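Bastwood Toy Lending Network
Member Forum > Collections and Storage > Play Food and Kitchen Sets

Topic: Containers for the play fruit sets (item 352)

collections_desk
Coordinator
Posted Tue 28 April

Members are invited to comment on the containers in which the play fruit sets are shelved and lent. The sets are listed in the shared catalog as item 352. When the list was last revised, the container was recorded only as "basket or tub," and branches have made their own choices. As a result, sets that move between branches frequently arrive in a container that does not fit the receiving branch's shelves.

The desk wishes to settle on one container for all branches before the September exchange. Two options are under consideration:

Option A. A clear plastic tub with a snap lid, as used for the building blocks.

Option B. An open woven basket, as used at present in the Plallis branch and in several of the smaller collections.

Replies should state which option the branch prefers and on what grounds. Comments on cleaning, labeling, and shelf depth are especially welcome. Requests for additional fruit should be made in the purchasing thread.

plallis_branch
Member
Reply 1

The Plallis branch prefers Option B.

Our sets are displayed on a low table near the entrance, where families choose what they wish to borrow. Children are able to see the fruit in the basket and to put it back without assistance. When we used lidded tubs for a trial period, the lids were left on the floor and the tubs were returned to the wrong shelves. We also found that parents tended to pass over a closed tub in favor of whatever was open beside it.

We would add that a basket forms part of the play. Children carry it to the play kitchen and use it as a shopping basket or a fruit bowl. A storage tub does not serve that purpose nearly as well.

Mansa Dogbe
Cleaning and Repairs
Reply 2

I must record an objection to Option B on grounds of cleaning.

Our present procedure requires that every returned item be wiped on all surfaces and left to dry before it is shelved again. The plastic fruit presents no difficulty. Woven baskets do. Crumbs, modeling dough, and glitter settle between the strands and must be removed with a brush. A basket that has been wetted through must then stand overnight. During a busy week I do not have the drying space for them, and the fruit is held back until its basket is ready.

A tub can be washed, dried with a towel, and returned to the shelf within the hour. I support Option A.

quartey_room
Member
Reply 3

The Quartey room supports Option A with one reservation. The snap lids on the block tubs are stiff, and several of our younger borrowers have pinched their fingers. If tubs are adopted, may they be ordered without lids? The fruit does not need to be kept free of dust to the same standard as the puzzles, and it is in use most days in any case.

plallis_branch
Member
Reply 4

We acknowledge the point about cleaning. May we ask whether the difficulty applies to all baskets or mainly to the deep ones? Our deep baskets do collect debris at the bottom, and it is awkward to reach. The shallow ones can be turned over and tapped out above the bin, and we have seldom needed to wet them.

Mansa Dogbe
Cleaning and Repairs
Reply 5

The deep baskets are certainly the worst. I would accept that a shallow basket with a tight weave can be managed with a dry brush in most cases. I do not accept that it is equal to a tub. A child who has been eating yogurt does not confine it to the fruit.

There is also the question of baskets with decorative rims. Those with wire loops around the edge require each loop to be wiped separately, and the ends of the wire must be checked before every loan. I would ask that the check be written into the procedure if any such basket is retained. At present it is done only when somebody remembers it.

Huw Skyrme
Shelving and Transport
Reply 6

I wish to raise the matter of stacking, which has not yet been mentioned.

The exchange van is fitted for crates. Tubs without lids nest when empty but cannot be stacked when full, so the suggestion in Reply 3 would cost us the main advantage of Option A in transit. Baskets cannot be stacked at all. Baskets with a raised rim are particularly troublesome, as the rim bends when anything is placed on top of it. Last September I received two that had been flattened under a box of train track, and neither could be returned to shape.

My preference is for lidded tubs in transit. What the branches do with the fruit once it has arrived is of less concern to me.

besach_annex
Member
Reply 7

The Besach annex has followed a mixed arrangement for some time and is content with it. The fruit travels and is stored overnight in a cloth drawstring bag, and it is set out in a basket during opening hours. The basket remains in the annex and is not lent. The family takes home the bag only.

This has reduced the cleaning considerably. The bag goes through the washing machine with the dress-up clothes. The basket is handled on the premises, where staff can see the condition it is in, and is brushed out at the end of the day.

We recognize that children do not then have a basket at home. We have received no complaints on that score. Most households are able to supply a bowl.

plallis_branch
Member
Reply 8

We would regret the loss of the basket from the loan, for the reasons given in Reply 1. A bowl from the kitchen cupboard is not carried about in the same manner, and a parent may reasonably hesitate to hand over a breakable one.

That said, we could support the Besach arrangement if branches were permitted to lend a basket on request as a separate item. The shallow baskets are already in the catalog as item 329 and would require only a new label.

Mansa Dogbe
Cleaning and Repairs
Reply 9

I have no objection to the Besach arrangement. Lending item 329 separately would be acceptable, provided that no more than 3 baskets per branch are out at one time. That number can be brushed and inspected without holding up the rest of the returns.

I would ask that the bags be of plain cotton. The fleece bags hold on to hair.

quartey_room
Member
Reply 10

The Quartey room withdraws its support for Option A and is prepared to adopt bags. We note, however, that a bag gives no indication of whether the set is complete. With a clear tub, a missing pear is noticed at once. Could a card be tied to the drawstring showing the contents? Our volunteers rely on the picture cards for the tea sets and would find the same system convenient.

Huw Skyrme
Shelving and Transport
Reply 11

Bags may be placed in the crates without difficulty. I would request that they be filled no higher than the seam, so that the drawstring closes fully. Five bags will fit in one crate when this is observed. When it is not, the lemons come out, and they travel a surprising distance in a moving van.

I remain of the opinion that any basket sent between branches should be packed alone in a rigid box, including item 329.

collections_desk
Coordinator
Reply 12

The desk thanks all members for their replies. The following is proposed for adoption:

Item 352 will be stored, transported, and lent in a plain cotton drawstring bag with a picture card of the contents attached.

Baskets will be kept for display during opening hours. Item 329 may be lent separately on request, to a limit of 3 per branch.

Rims and wire ends will be inspected before each loan, and the inspection entered on the card.

Deep baskets will be withdrawn from the fruit sets and offered to the dress-up collection.

Plallis has asked that the display notes be settled in the same thread, and they are therefore added here. Objections should be posted below before the catalog entry is amended.

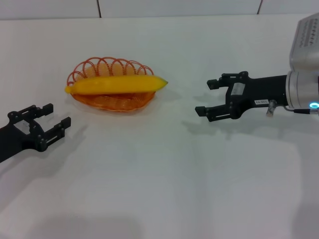 Display baskets should be chosen with the longest piece of fruit in mind, as short, round pieces will sit in almost any container. A shallow oval basket remains suitable even where the banana is longer than the basket. Laid across the woven base in front of the looped wire rim, with its stem end past one side and its tip past the other, the yellow banana is easy for a child to see and to pick up. Staff should leave clear table on both sides for the projecting ends, and should not press long pieces down against the loops to make them fit. Branches that prefer a larger basket may continue to use one, provided that it is shallow and can be emptied by turning it over.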